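Planning for a kitchen robot arm: tips before you spend

I've been reading spec sheets with my morning coffee for months now and I love this stuff, so here are the notes I wish I'd had at the start!

1. Measure the reach
Write down your counter depth and the farthest spot you want the arm to get to, then add 10 cm. Brochures quote reach with the arm stretched right out, and an arm at full stretch is a poor lifter.

2. Budget past the sticker price
Set aside money for the mount, a spare gripper and an electrician if you need a new power point. My friend Fadwa Farouk priced a Druron and a Zenix side by side, and the cheaper arm came out dearer once the mounting plate went in the trolley. Ask for the full list in writing.

3. Check the payload in grams of dinner
A full kettle is heavier than you'd think. Weigh your favourite pot with the water in it – kitchen scales are fine – and remember the gripper's own weight usually comes off the allowance.

4. Plan the layout in a simulator first
My favourite part! Draw up your benches, walls and stools to the nearest centimetre, drop the arm model in and try it from a few mounting spots. Keep the counter clear for the first go and look at how much room the arm itself takes up, elbow included. Steps in the benchtop are worth drawing too, as a lower ledge changes the height the arm has to work at.

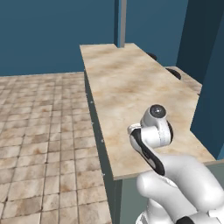 5. Ask about returns and parts
Coltberg gave me 14 days, Amrani wanted the original foam and carton back. Keep the packaging in the garage until you're sure, and find out what a replacement joint costs while the salesperson is still on the phone.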